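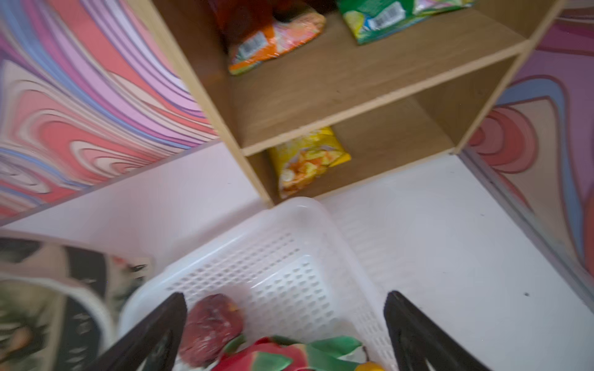 Lambrechts extends short-life stock scheme to 41 further shops

Cistbridge, February 10, 2024 -- Lambrechts, the convenience wholesaler, has confirmed that its short-life stock scheme will be offered to a further 41 independent shops from the end of this month. The extension brings the number of shops in the scheme to 77. It follows a trial in the Cistbridge area which closed in January.

The scheme covers ambient goods with a printed best-before date, mainly crisps, biscuits, nuts and dried fruit. Chilled and frozen lines are excluded, as are goods carrying a use-by date.

Under the scheme, each case is given a date band when it is received at the depot. The band is printed on the delivery note and held against the case number in Cerno, the stock record system used by all Lambrechts depots. When a case enters the final band, the shop receives a notice on its next order sheet. The shop may then mark the goods down, move them to another shop in the scheme, or return them unopened for credit.

Credit is set at 80 per cent of the invoiced price for full cases. Part cases are not credited but may be transferred. Transfers are carried on existing delivery rounds and no separate charge is made.

Nele Aerts, head of range and supply at Lambrechts, said: "Small shops order by the case and sell by the packet. On slower flavours a case can outlast its date. The trial showed that most of this stock can be sold if it is moved early enough, and that the shop needs to hear while there is still time to act."

Two changes have been made as a result of the trial. The notice period has been lengthened, and shops may now set a separate band for multipacks, which were found to sell at a different rate from single packets. The order sheet has also been redrawn so that short-dated lines are grouped on page 2.
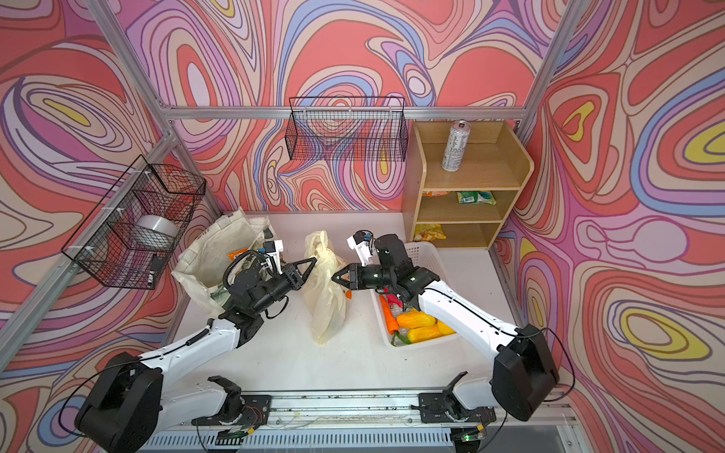 Wire-mesh basket mounted above a table, against a patterned wall.

Shelf labels and markdown stickers for the scheme will be supplied by Pludari, which also printed the trial set. The stickers are sized to leave the barcode and the date clear. Shops with their own label printers may continue to use them, provided the original date can still be read.

Shops already in the scheme need take no action. Their present terms will run on, and the new notice period will apply from their next order. Shops wishing to join should ask their depot for the short-life terms sheet. A current Lambrechts account is required -- there is no joining fee and no lowest order beyond the usual one.

Notes to editors

Lambrechts supplies independent food and convenience shops from its depot in Cistbridge and from smaller depots in the region.

A best-before date refers to quality. A use-by date refers to safety.

Press contact: Nele Aerts, Lambrechts, Cistbridge

Ends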